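Unit 6: Play Food and the Pretend Kitchen
Handout for the toy selection course, Varness Early Years Evening Program

Last unit was blocks, and most of you liked blocks. Play food gets less respect. It arrives in a net bag, somebody's aunt paid for it, and by October half of it lives under the radiator. It also gets more use than almost anything else on the shelf, so we'll give it a full evening.

What to look for

Shape first. A child of 2 should be able to tell the banana from the pepper without a lecture. Color helps, but color alone is a poor teacher, as anyone knows who has watched a toddler call every yellow object a banana, including the school bus. Peppers are useful for exactly this. You can have a green one and an orange one on the same table and the word stays put while the color moves. Pears are harder. A white pear will be called an egg, a potato or an onion, and I'd let the argument run for a while before settling it.

Stems are worth a look too. They are what a small hand goes for, and what a small mouth goes for right after that. Pull on every one before you buy. If the shop objects, you've learned something about the stems.

Plates

Buy one plate fewer than you think you need. A low plate with a raised rim keeps things from rolling off and gives a beginner a clear target. Plain is better than printed. A plate with a cartoon dinner on it has already been served, and children notice.

The set-out

Put the plate to one side and the food to the other, with clear table between them. Leave the plate empty. Adults find this almost impossible and will arrange a tasteful fruit platter if left alone for a minute. Resist. The moving across is the child's job, and it's where the talking happens: "Is the pear coming too?" "Who ordered this?"

Keep it to a handful of pieces. The Histitz catalog lists 1,225 items under pretend food, among them a lobster. You do not need the lobster.

Cleaning

Smooth plastic gets warm water and dish soap, then a towel. Wooden pieces get a damp cloth and no soaking. Felt gets whatever the label says, and our best wishes. Throw out anything cracked - yes, even the one everybody loves.

For next time

Read the Pattinasarany chapter on sorting, skipping the tables. Choose four pieces of play food and a plate, set them out as above, and write a page on what a child did with them. If you have no child handy, borrow one with permission. Spelling counts a little.

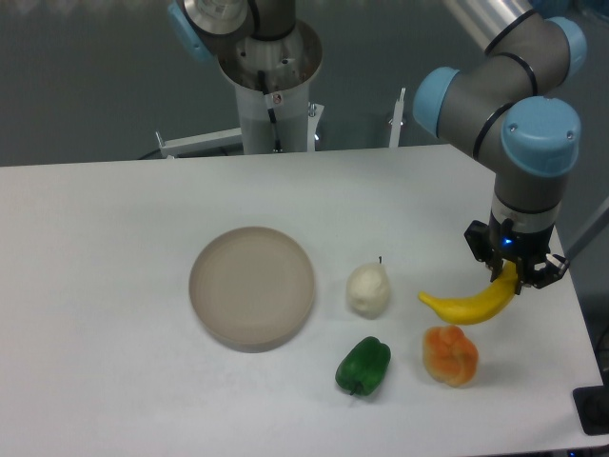
Sharon Biwott: I tried the empty plate with my nephew and he put the pepper on it, took it off, and told me the kitchen was closed. Does that still count for the page, or should I wait until he reopens?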